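Print | E-mail

Workshop notebook, Sindmont bench
4 October 2020

Open day. Writing this up same evening before I forget who asked what. Anisa has the sign-in sheet, Fahad has the keys. Arsalan, if you're reading this before you've had tea, skip to the to-do at the bottom.

Doors at ten, set up from eight. Waqas in first, had the controller up already when I got there. Arm homed fine first go. Second go it complained about joint 3 again, same message as in March, cleared it by power cycling and it didn't come back all day. Not happy about that. Wrote the code down this time: 1839. Someone please look it up in the Dogar manual properly, the index in ours stops short.

Plan was the coffee table demo, spoon and mug. Pick the spoon up off its rest, over to the mug, stir, spoon back on the rest. Rezaul's idea, and a good one, people understand coffee. Last time we did pegs in holes and visitors drifted off to the biscuits.

Ran it at 200 on the speed setting for the public, not the 1000 we use when it's just us. Looks slow when you know it but the visitors didn't seem to mind. One man said it looked "thoughtful". Fahad wants that on the poster.

Setup notes so we can repeat it:
- white table, wiped down, lamps on soft. Tried the hard lamp first, shadows all over the place, vision kept hunting
- dark mug, filled nearly to the top. Less than that and the spoon has to go too deep
- two wooden blocks to the right of the mug, spoon laid across both, bowl end on the rear block, handle end down on the table
- rope at the front, stop button on the visitor side with Waqas sitting next to it

The spoon rest took longer than anything. Flat on the table the fingers can't get under it, we knew that. One block and it rocks. Two blocks, bowl up on the back one, and the handle stays put. Anisa worked it out in five minutes with offcuts after Rezaul and me had spent half of Friday drawing a bracket. Bracket cancelled.

Spoon angle matters more than I thought. Diagonal, handle towards us. If it's square on to the blocks the wrist has to twist right round and that's where the cable starts to pull.

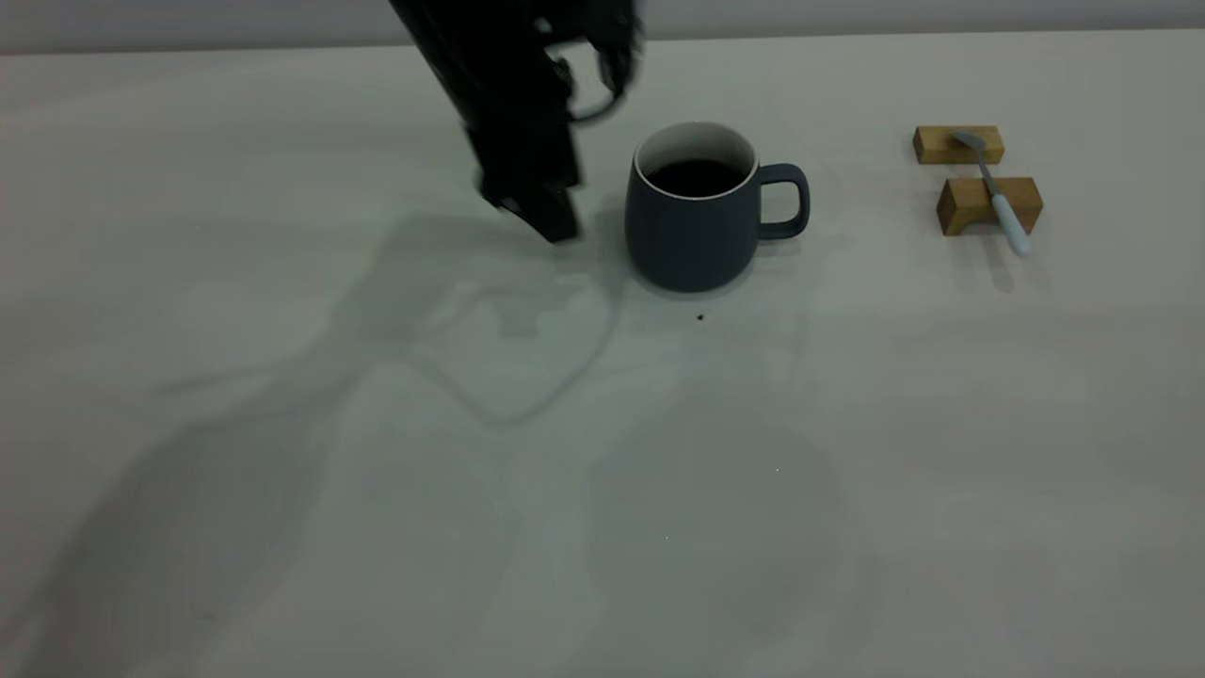 First group was a family and two people from Melteo who came to look at grippers. Kids wanted to know if it could drink the coffee. Melteo wanted to know the repeatability figure and I gave them the one off the data sheet, then Waqas told them what we really get, so that was a longer chat than planned. Fair enough. They were decent about it. They use Jatitz fingers on theirs and say the pads wear at the corners, same as we've seen. Offered to send us a set of their worn ones to compare. Arsalan to chase.

Second group, bigger, mostly students. Good questions:

How does it know where the mug is? Told them, fixed camera on the table, it looks before each move. One girl asked what happens if you move the mug while it's moving. Tried it for her, at lowest speed, with Waqas on the button. It went to where the mug had been and stopped. She was quite pleased with herself. We should fix that before next time or else make it part of the show.

Why is it black? Don't know. Came like that.

Does it get tired? Rezaul did a nice bit here about motors getting warm, better than my answer. He should do the talking from now on, I mumble.

Third group after lunch, quieter. One dropped spoon, on the way back to the rest. Landed on the table, no harm. Finger pads had a bit of coffee on them I think, wiped them and it behaved. Could also have been the grip force, which someone had turned down over lunch and isnt owning up. Both, probably. Put it back up, no more drops, but I changed two things at once so can't say which it was. Bad habit.

Cable: still don't like the loop. Hangs off the upper part of the arm and swings when it changes direction. Never touched the mug but a visitor in the second group pointed at it and asked if it was meant to do that. Said yes. It isn't. Needs a clip further down and a bit less slack, will try it with velcro before we drill anything.

Shadow of the arm on the table is a nuisance for the vision as well. Anisa reckons move the lamps to both sides. Worth an hour.

Packed up by five. Coffee down the sink, mug back in the kitchen (it's the one from the top shelf, Fahad wants it kept seperate now for demos, fine by me). Controller off, rope rolled up behind the door.

To do
- joint 3 message, look up code (Waqas)
- clip and shorten cable (me)
- lamps either side, rerun with same mug (Anisa)
- pads: order spares, ring Melteo about the worn ones (Arsalan)
- mug moved mid-run, do we re-look or just stop? talk Tuesday
- lock the grip force setting so it can't be changed from the pendant
- more biscuits

Print | E-mail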